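Home | Modules | Timetable | Handouts | Reading list | Contact

Unit 6: Planning and paying for a two-armed work cell

Brestbridge Automation Short Course, handout for the March block

Last time we looked at grippers and when a simple pair of jaws will do. This unit is about money, floor space and calendars, and I promise it is more fun than it sounds! A good equipment plan is a story about how a job gets done, told in numbers, and once you start reading them that way it's hard to stop.

Bring your worksheet from Unit 5. You'll need the task list on page 2.

6.1 Start with the job sheet

Before you open a single catalogue, write down the job in plain verbs. Pick up, turn, pass across, press, put down. Next to each verb write what is being handled, how heavy it is, how often it comes along and what happens if it gets dropped. Only then ask what hardware you need.

Our running case is Immont, a small packing firm that handles rolls and spools. Their manager came to the first meeting wanting "two arms and two hands, like a person". It may be the right answer. But when we went through the verbs, four of the six steps could be done by one arm and a fixture, and the other two both came down to passing a part from one side to the other. So the whole argument for a second arm rests on the handover, and the handover is what the trial has to look at hardest.

Do the same with your own case. Underline the verbs that truly need two hands.

6.2 What goes in the budget

People remember the arms. They forget nearly everything between the arm and the part. Here is the list I use, and please copy it out by hand at least once:

- arms and controllers
- hands or grippers
- wrist flanges and adapters
- cables, connectors, and spares of both
- table or frame, and fixings
- guarding and safety checks
- cameras and lighting
- software licences, including the second year
- training time for your own staff
- trial parts (you will get through more than you think)
- delivery, unpacking, and somewhere to put the crates

The adapter line deserves a star. An arm from one maker and a hand from another will often need a piece in the middle, and someone has to supply it, fit it and own the problem if it works loose. Ask each supplier in writing whether it is in the quote. In the Immont exercise the adapters and cabling together are set at 3,000 pounds, and every year at least one group leaves them out and then wonders why its total looks so lovely.

6.3 Comparing two quotes

You have two quotes in the pack. Lahtinen offers a complete cell, fitted and tested, with a longer wait. Cinus offers the parts separately, sooner, and leaves the fitting to you. Neither is wrong. Work out what your own people's time costs and add it to the Cinus figure before you put the two side by side.

Look also at the wait. Lahtinen quotes 16 weeks. If Immont's busy season starts in week 14, what does the firm do in the meantime, and who pays for it? Put that on the sheet too.

6.4 Planning the trial

I love this part. A trial is the cheapest thing you will ever buy, and it can save you from the dearest. Borrow or hire before you commit, use the real part, and decide what a pass looks like before anyone switches anything on.

For Immont we set 200 handovers in two sets of 100, with a different person resetting the cell for each set. Write down every one, including the dull ones. Note where the part was gripped, how long the pass took, and whether anybody had to step in.

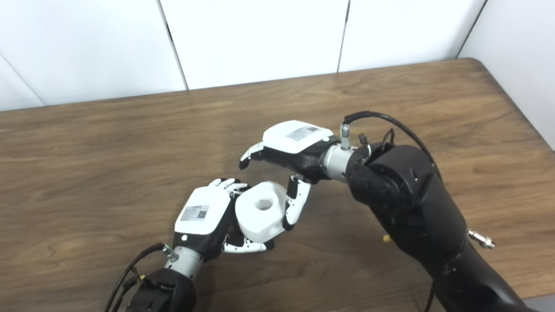
Cable runs belong in the trial notes as well. With two wrists working close together, a loop of cable that sits happily in the rest position may rub or catch when the hand turns over. Move each arm slowly through its full range first and watch the cable the whole way. If you need longer leads or a clip, price them now, while the budget is still open.

Think about the table, too. Check that both arms can reach the meeting point with room to spare, and that the part can be set down safely if a pass has to be stopped halfway. Mark the spot with tape and measure it again at the end of the trial.

6.5 To do before Unit 7

Fill in the budget sheet for Immont using one of the two quotes. Add a half-page trial plan with your pass mark at the top. Then swap with a neighbour and look for the missing line in theirs. There is nearly always one, and finding it is oddly satisfying!

Unit 7 covers upkeep, spares and what to do with a cell when the job it was bought for goes away.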